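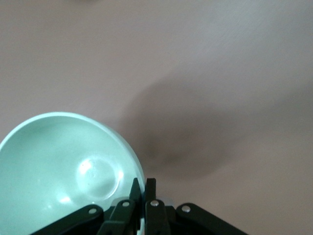
Empty mint-green bowl with a raised ring in the base.

Mint green tableware is the pale, slightly bluish green crockery found in a great many home kitchens, in plastic as well as ceramic. I've kept this entry going on the Moselside household wiki for 17 months now, and yes, I own far too much of the stuff (my sister-in-law counts it when she visits!).

Shapes

The usual set is a bowl and a flat plate with a raised rim. Most bowls have a foot, and on molded ones you'll often find a ring on the inside too. Collectors in Cadarville call that ring "the well," though I've never heard the word anywhere else. The Tallell pattern book lists 19 greens and puts mint next to seafoam, and I can't tell those two apart under a kitchen bulb.

Use

Bowls are for cereal, soup and washed salad leaves. The plate is really a lunch plate, and it suits an open sandwich: one slice of bread, a leaf of lettuce, then whatever's in the fridge. I like a seedy brown bread myself, and I let the lettuce hang over the side because trimming it is a waste of good lettuce.
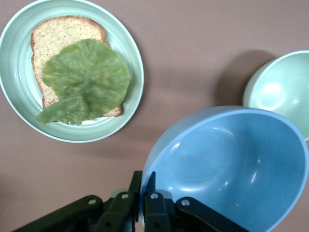
Lettuce on whole-grain bread, mint plate, with a light blue bowl nearby.

Mixing colors

Light blue goes nicely with mint, and so does cream. Cui, the little secondhand shop by the Moselside bus stop, sells odd pieces singly, so most people's sets end up mixed anyway.

See also: Salad bowls; Open sandwiches

1351 shares | 17 comments
Contact | © Moselside Household Wiki | Back to top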